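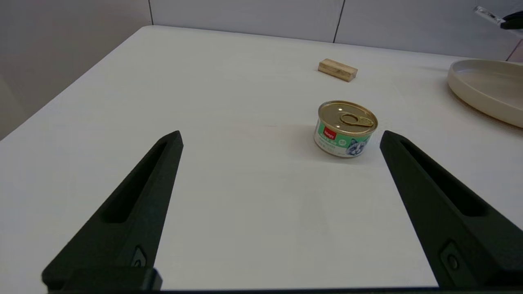

The cat has gone off fish. She ate it happily from September until last week, and I had by then bought 2 cases of it on the theory that a cat who likes a thing will go on liking the thing. So we are starting over, one flavor at a time, and I've been studying the packaging more closely than I study my own lease. The newest candidate has a mint green label and a gold lid with a ring pull in the middle, and standing there on the white tabletop it looks like something you'd be given at a spa. It's a nicer can than anything I eat out of. My chili comes in a can I need a tool for.

Senthil Unnithan, who fed her while I was in Vavcombe over the holidays, says the trouble is that I hover. He puts the bowl down and leaves the kitchen. I put the bowl down and stand over it like a waiter who needs the table back. He may be right, although he also let her sleep in the salad spinner, so I take his views on cat management with some caution.

The rules for the new regime are as follows. Half a can in the morning, on the flat dish, because the deep one touches her whiskers and we can't have that. The other half goes in the fridge under a saucer and comes out twenty minutes before dinner, since cold food is an insult. No mixing the old flavor in with the new. I tried that on Sunday and she ate around it with a precision I didn't know she had, and left me a small neat heap of salmon to think about.

As for the fish, the shelter over in Pridberg takes unopened cans and I'll drive them up this weekend. I'm keeping four back. She has changed her mind before, usually the day after I've given everything away, and the store on Gough Street closes at six.

She's sitting on the mail now. Dinner isn't for another two hours.

Filed under: Cat, Domestic Defeats | Jan 22, 2020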